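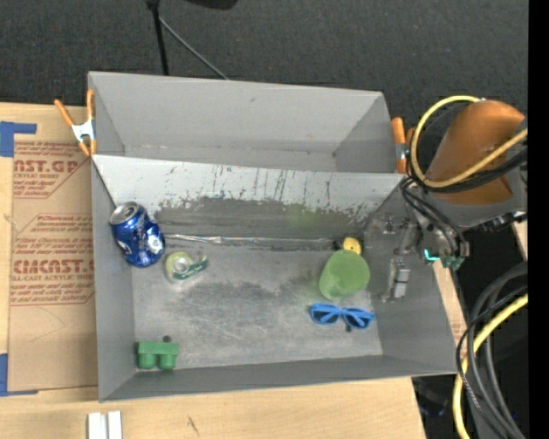 *Sheet-metal bin, two compartments. Scratches on the divider.*

# Repainting scratched sheet metal indoors in January?

**jy_yoo**

I want to repaint a gray metal bin in my apartment in Pamville. The divider has dark scratches and a lot of small chips, and there's one big dark gray patch. The floor of the bin is scuffed too, but I'm less worried about that.

Questions:

1. Do I need to strip the whole thing, or can I sand the bad spots and prime over?
2. Brush or spray? I have no garage. It would be the spare bedroom or the balcony.
3. Is self-etching primer worth buying for a job this small?

I have 100 and 300 grit paper already. Budget is 30 dollars if I can manage it.

**baptista_m**

Don't strip it. If the old paint is stuck down well, scuff it all over, feather the chips until you can't feel an edge with your fingernail, wipe it down and prime. Stripper in an apartment is miserable.

Before anything else, find out if it's galvanized. If there's bare zinc under the paint, ordinary oil-based paint will peel off in sheets in a year or two. Scratch a hidden corner and look. A magnet won't tell you, it sticks to both.

**Haoran Z**

Disagree on stripping. I've done more than 30 old drawers and panels and every time I left old paint on, the new coat wrinkled somewhere. Unknown paint under fresh spray is a gamble. Take it to bare metal and you know what you have.

Self-etching primer yes, but only on bare metal. It isn't meant to go over old paint.

**baptista_m**

Wrinkling is from solvent attacking the old coat. Use a water-based primer, or put down light coats and wait between them. You don't have to strip everything to avoid it. Test a spot the size of a coin and leave it overnight.

**namgil**

What do you keep in it? If you're going to throw metal things in there every day, any rattle can paint is going to look like that again by summer. I did a tool tray with Liyanage enamel and it lasted six months before it was down to metal at the bottom.

**jy_yoo**

Mostly recycling and odds and ends. So yes, it gets knocked around.

**namgil**

Then I'd paint the outside and the divider and leave the floor bare. Put a rubber mat in. Cheaper than paint.

**Haoran Z**

Bare steel under a rubber mat will rust if any liquid gets under it. Soda, rinse water, whatever. If it's galvanized fine, if not, paint it first and then put the mat in.

**namgil**

Mine has had a mat for years with no rust. But I don't put cans in it.

**chaewon_lim**

On the indoor question: please don't spray in the bedroom. Even with the window open the overspray gets on everything and the fumes hang around for days. I did a shelf in a bathroom once and there was a gray film on the mirror and the towels.

The balcony is no good either if it's cold out. Read the back of the can. A lot of them say not below 50 F, and that means the metal too. I had a cabinet door stay tacky for a week.

Use a brush or a small foam roller with water-based enamel. Two thin coats, light sanding between. It won't look factory made but it's a bin.

**jy_yoo**

Would the 300 be okay for sanding between coats?

**chaewon_lim**

Fine, go lightly. Use the 100 only on the chips. If you go over the whole panel with it you'll see the lines through the paint.

**baptista_m**

Agree with that. I'd get something in the middle for scuffing the rest. A gray scuff pad works too and gets into the corners better.

And degrease before you sand, not only after. If you sand first you push the grease into the scratches. Dish soap and warm water, rinse, dry it completely, then wipe with alcohol.

**Haoran Z**

I still say strip it, but if you're brushing water-based enamel you'll probably get away with it. Give it a couple of weeks before you load it up. Dry to the touch isn't cured.

**jy_yoo**

OK. Plan is to check for zinc first, wash, sand the chips, water-based primer, then the roller. I'll do the divider before the rest and post how it came out. The hardware store here only has Vomo primer in white, so if anyone has used it under gray let me know whether it took a third coat.

**namgil**

Used it under dark green. Two coats covered.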